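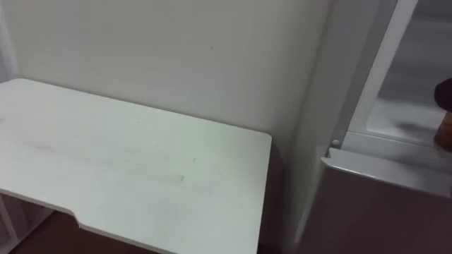

2 min read

The Second Leg

Clusura needed one goal. Soledad Arrieta, who kept the match log, entered the 80th minute at 0-0 and the aggregate at 2-1 to Trestwood.

Noelia Ibarra moved from left back to a front three. The back line held at three, spaced 12 yards apart. Trestwood dropped to a 5-4-1 and gave up the wings.

In the 86th, Ibarra took a short corner, received the return and crossed low. Trinidad Moya struck it first time with the inside of the right foot. It went in off the near post. Most of the 4,000 present were standing.

Extra time produced two shots, both wide. Moya took the fifth penalty. The keeper had gone left on the previous four. Moya shot left.

Arrieta logged the save, the time and the final score, and capped the pen.

14 shares | 3 comments

Recent stories
Away Allocation
Friday Training, Moffat
The Fourth Official

Back to top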